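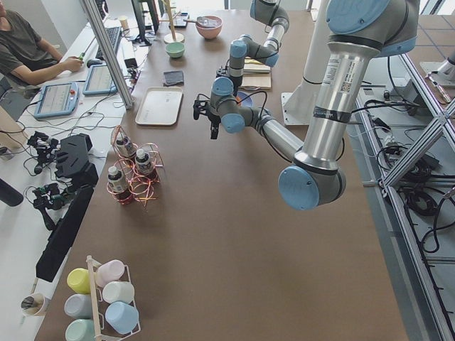 Lornbridge Robotics Club – Gripper Bench Notes

Section 7: Swapping and comparing grippers

Right, so by now you've got both arms talking to their controllers and you've stopped jumping whenever one moves. Good! This section is how I compare two grippers on the long brown table. I wrote it for the Brerico two-finger type, but most of it holds for anything that bolts on to the wrist.

Before you start

I keep the tabletop laid out like a kitchen somebody meant to tidy: bowls, books, a tray, a folded napkin, little bottles in their wire holders, mugs on the rack. They all ask something different of the fingers. The napkin is the one that makes people swear (me included).

1. Put both teach pendants on the white desk, screens lit, where you can reach the red button without leaning over the cables.

2. Bring one arm down over the table and leave the other further back. Check the elbow as well as the fingers. I've watched people stare at the gripper while the elbow was heading for the mug rack.

3. Look at the cable loop by the wrist. Turn the wrist slowly both ways by hand control – if the loop goes tight, give it more slack and try again.

4. Load profile 2617 for the stock fingers. If you've fitted the Mastarau pads, use profile 9 and save it under your own initials, please!

5. Start with a book. Close at the lowest force setting, lift a hand's width, hold, put it back. Write down whether it slipped.

6. Do the same with a small bottle, lifting it straight up out of its wire holder. Go slowly, the wire loops love to catch a fingertip.

7. Now the napkin. Pinch a folded edge, not the middle.

8. Finish with a mug off the rack. I go in from the side and lift before pulling away.

Note: the handheld controllers are nicer than the pendants for steps 6 and 7, as you can feel your way in. Stick to the pendant for books.

Caution: never change fingers with the arm powered. Press the stop, wait for the lights on the pendant to settle, then pick up your tool.

Caution: after 3000 closes the stock pads want replacing. The counter is in the service menu and it does not nag you.

If a grip fails twice in the same spot, move the object before you touch the force. I lost most of October to turning the force up when the bowl was just a bit too far over.

Comments

toledo_bench: Step 3 saved my cable. Could you add the wrist speed you use?

Toivo Seppälä: Slowest setting on the pendant, always. I'll put it in the next version.

marnie k: My napkin still drops with the Mastarau pads. Stock ones are fine – odd!

Lornbridge Robotics Club | Page updated 2/26/23 | Contact the bench team | © Lornbridge Robotics Club | Back to top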